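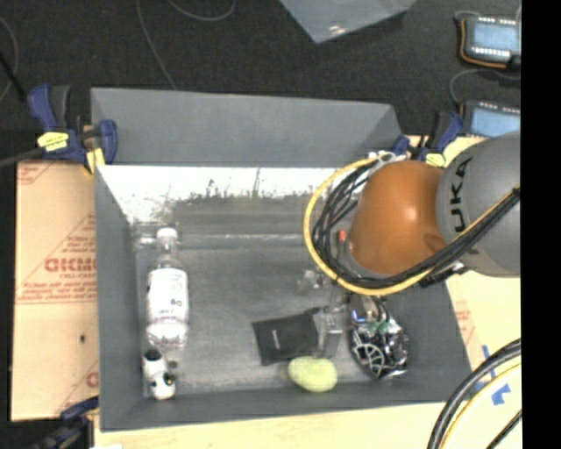

## Minutes: open day planning and review, Wednesday, 3:00 pm

**Present:** Harish Rodrigues (chair), Eimear Ó Súilleabháin, Balakrishnan Salian, Jayanthi Hegde (minutes)

**Apologies:** Nandini D'Souza

### 1. Minutes of the last meeting

Agreed with one change. Under item 4, "Kirndale" should read "Kirndale site office."

### 2. Review of the February open day

Harish reported 40 visitors across the morning and afternoon groups. Two people who had signed up did not come. The Wesska party arrived late and joined the second group.

Balakrishnan ran the bin picking demonstration on the KUKA arm. Mixed items were used, including a capped plastic bottle and a shiny black-and-silver package. Visitors asked mainly about clear and reflective items and how the arm decides what to pick first. He would like a one-page handout covering both questions.

Eimear said people at the back of the group could not see into the bin. She suggested a screen on the side wall showing the overhead view. Harish asked for a price before anything is ordered.

The talk before the demonstration ran over and left little time for questions. Agreed to shorten it and drop the slides on company history.

### 3. Demonstration cell

The bin is to stay clamped to the table for visits. Balakrishnan will check the clamps before each group comes in and go over the cable run on the arm with Nandini when she is back.

Jayanthi asked if visitors could bring their own items to try. Balakrishnan was in favor if he sees the items first. Harish wants nothing with liquid in it. Agreed on that basis.

### 4. Costs

Spending on the open day came to $3,143, including catering and signs. The printing invoice from Hosine has been received and passed for payment.

### 5. Next visit

Sarıgül have asked to send a small group and would like more time at the cell and a shorter tour. Eimear will reply with two possible afternoons.

### Actions

- Balakrishnan: draft handout, check clamps before each group
- Eimear: price for screen, reply to Sarıgül
- Harish: cut the opening talk
- Nandini and Balakrishnan: review cable run
- Jayanthi: add the rule on visitors' items to the booking form

### 6. Any other business

Visitor badges are running low. Jayanthi to reorder.

Meeting closed at 3:40 pm.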